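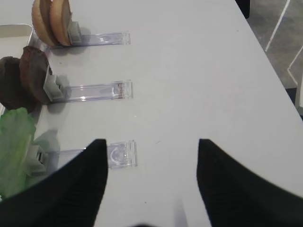
Lirmont Family Reunion Planning Meeting
Minutes, 18 November 2020

Held by phone. Minutes of the last call were approved with one fix: the cousins from Sellasska are coming by car, not by plane.

Date and place. The reunion stays in February. The hall at Lulby is being held for us until the end of the month. The deposit is $500 and we get it back if we cancel in writing.

Money. There is $367 in the reunion account. The five households on the call agreed to split what is left of the deposit evenly.

Guests. 26 replies so far, all yes. The Nghiêm side has not answered yet and will get a second letter. Anyone who can't travel can join by video after lunch.

Photos and films. Old home movies need to be copied before the holidays. Please write names on the backs of prints in pencil. The group portrait will be taken before the meal, while the little ones are still clean.

Food. Potluck, same as last time. Sign-up sheet goes out with the next letter. No decision on the cake.

Left for next call: hotel rooms, name tags, who brings the card tables.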